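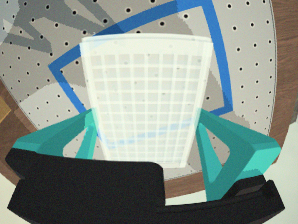 1/ State budget amendment: where the votes are

The conference version of the transportation bill goes back to the lower chamber on procedure alone. Members can't amend it. They vote it up or down, and a rejection returns it to conference.

2/ The dispute is Section 5, the match requirement. Towns applying for road money would put up a local share before the state releases anything. Rollow can cover that from reserves. Stamville can't without a bond vote, and its next ballot is in June.

3/ Leadership offered a 90-day grace period on the match. Rural members want the clock to start at award. The current text starts it at application, so a slow review uses up the whole window.
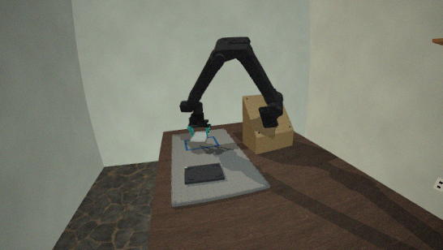
STATE HOUSE

4/ The bill runs 488 pages. The match language was moved from the appendix into the main text during conference, and that move makes it binding. The earlier draft treated it as guidance to the department.

5/ Hirance-area members have asked for a written ruling on whether a town can count land or equipment toward its share. The fiscal office says the text is silent. Silence has usually been read as cash only.

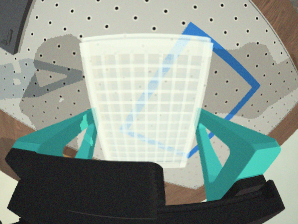
6/ If that reading holds, expect the rural bloc to vote no and ask for new conferees. The upper chamber has already adopted the report, so it would have to agree to reopen it.

7/ The Bravo bridge money sits in a separate title and takes effect on signature. It has no match. It still fails if the report fails.

8/ Text and side-by-side are on the clerk's page, version of Apr 11, 2022. Floor time has not been set.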